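Search articles Search Advanced search

4. Household Response to the Boil-Water Notice

4.1 Background to the notice

The Antoniuk treatment plant supplies all of Sirkville from a single intake on the Amia River. In February, high water carried enough sediment into the intake to overload the filters, and the plant operator cut production before the finished water went out of limits. Pressure dropped in the upper part of town during the evening. The notice went out at 9:40 p.m. and stayed in force for six days.

The notice told residents to bring tap water to a rolling boil before drinking it, cooking with it, making ice, washing produce or brushing teeth. It said that showering was acceptable for adults if they kept the water out of their mouths. It was sent by text message and recorded phone call through Pradus, the alert system the county had bought two years earlier for flood warnings. Printed copies were placed on doors the following morning, starting with the streets nearest the plant and working uphill. Since pressure had fallen first in the upper streets, the households with the earliest reason to worry received paper last. The order was set by the walking routes used for meter reading and had not been reviewed.

Earlier sections of this paper dealt with the plant and the decision to issue. This section covers what people did at home once they knew, and in some cases before they knew.

4.2 Survey and interviews

Survey forms were mailed to 1,241 households, which is every residential account served by the plant with a current mailing address. Apartment buildings on a shared meter were reached through the building owner, and their return rate was poor. We have treated them separately and do not combine them with the single-account households in what follows.

The form asked when the household first heard of the notice, by what route, and what was done about each use of water in the home. It was kept to two sides of one sheet. Respondents could add comments at the end, and 125 did so. Many of these comments were longer than the answers to the printed questions, and several ran onto a second sheet. They were read by both interviewers and sorted by the use of water they referred to.

We then held interviews in 18 homes. Obaidul Khan conducted those in the lower town and Yamuna Suvarna those on the hill. Each interview took around 40 minutes and included a walk through the home, stopping at every water point in turn. At each point the resident was asked what normally happens there in the course of a day and what happened there during the notice. The walk was added after a trial interview at a kitchen table, in which the resident spoke almost entirely about the kitchen.

The water points on the interview sheet were the kitchen sink, the refrigerator ice maker or dispenser, the bathroom sink (Figure 4), the shower or tub, the laundry connection and any outside tap. Toilets were left off. Where a home had more than one bathroom, the resident was asked about each one, starting with the one used at night.

4.3 Drinking and cooking

Use of the kitchen tap for drinking stopped in nearly every home once the notice had been received. This agrees with the survey, where the question on drinking water had the fewest blank answers and the least variation. Most people who were interviewed bought bottled water on the first morning. Those who could not get to a store, or found the shelves empty, boiled water in whatever large pot they owned and let it cool overnight with a lid on.

Cooking was less consistent. Several people reasoned that pasta water or soup would boil anyway and used it straight from the tap. This is a fair reading of the notice. Others did the same with rice in an electric cooker, or with coffee in a drip machine, neither of which can be relied on to hold a rolling boil. Coffee makers came up often in the written comments. A number of respondents said they had assumed that a machine producing steam was boiling the water. The notice did not mention coffee makers, and the template from which it was taken did not either.

Ice was widely missed. Automatic ice makers continued to fill through the first night, and the ice was then used on later days by people who were otherwise careful. One resident on the hill had thrown out her ice on the first morning and then left the machine running, so that the bin was full again by evening.

4.4 Brushing teeth

The largest gap between what people knew and what they did was at the bathroom sink. When asked directly, most of the residents interviewed could say that the notice covered brushing teeth. When taken to the sink and asked to go through the last thing they did there on the first night and the first thing on the next morning, many of the same people said that they had rinsed from the tap.

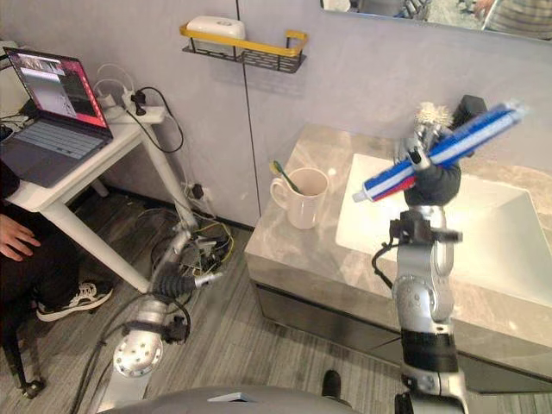 The reasons given were ordinary ones. Brushing is done half asleep, it is done with the hand already on the faucet, and the amount of water involved seems small. Bottled water was kept in the kitchen, often on a different floor. People who remembered the notice at the sink had to choose between walking back to the kitchen and going ahead, and on the first night they usually went ahead.

By the third day this had changed in most of the homes we visited. The change came when a bottle or a covered jug of boiled water was put next to the sink. Residents did not describe this as a decision that followed from the notice. They described it as a matter of being tired of going to the kitchen. In homes where no container was moved, lapses went on until the notice was lifted. We saw the same pattern in both parts of town and in homes with and without children.

Children were reported to be better at this than adults in some homes and worse in others, and the interviews do not support a general statement. Parents of younger children had usually taken over the job for the week and poured out the water themselves. Parents of teenagers mostly said they did not know.

Two other practices deserve mention. Some residents brushed in the shower, as they always do, and did not connect this with the instruction to keep shower water out of the mouth. Others soaked dentures or night guards in tap water. Dentures are not mentioned in the notice, and the residents who wore them had each worked out an answer alone. Their answers differed. One used bottled water throughout, one used tap water with a cleaning tablet in the belief that the tablet would disinfect it, and one stopped soaking altogether.

4.5 Water stored before the event

County advice for flood season asks residents to keep three days of drinking water. Few of the homes we visited had this much. The homes that did were mostly on the hill, where winter pressure problems are familiar, and the supply had been bought with outages in mind. Its owners were pleased to have it and slow to open it. Two said they had gone to the store for more water on the first morning and kept the stored cases in reserve, in case something worse followed.

This is worth noting for planning purposes. Stored water is counted in the county plan as reducing demand on stores and on distribution points in the first three days. In the homes where we found it, it had little effect on demand in that period. The plan's assumption may hold for a total loss of supply, which we did not observe.

Bathtubs were filled in a handful of homes after the notice was received. Residents who did this had mixed up the advice for a coming storm, when a tub is filled in advance with clean water for flushing, with the advice for a boil-water notice. No harm came of it, although the draw added to the pressure loss on the upper streets at a time when the plant was trying to rebuild storage.

4.6 Wording and timing

The text message sent through Pradus was limited in length and carried only the first sentence of the notice, with a link to the rest. The first sentence named drinking and cooking. A resident who read the message and did not follow the link would have had no instruction on ice or on brushing teeth until the paper copy arrived. The recorded call gave the full notice, but those who remembered the call had generally hung up once they understood what it was about.

We therefore suggest that the short message name teeth and ice ahead of cooking. Drinking can be left in first place, but our results suggest that people stop drinking the water on hearing the word "boil" and need little further instruction. Cooking involves heat in most cases. The uses that remain are the ones where habit is strongest, and the short message is the only part of the notice that reaches most homes on the first night.

We also suggest adding one line on placement: put a container of boiled or bottled water at each bathroom sink before going to bed. A message sent at 9:40 p.m. reaches people shortly before they brush their teeth, and the instruction can be acted on at once by anyone with a pot and a stove. The county's template has room for it if the line giving office hours is moved to the web page.

Door notices should begin in the zone where pressure is lost first. This requires the plant to pass the pressure log to the crew supervisor along with the order to print, and at present no form exists for doing so. The handling of the log on the first night is taken up in Section 5.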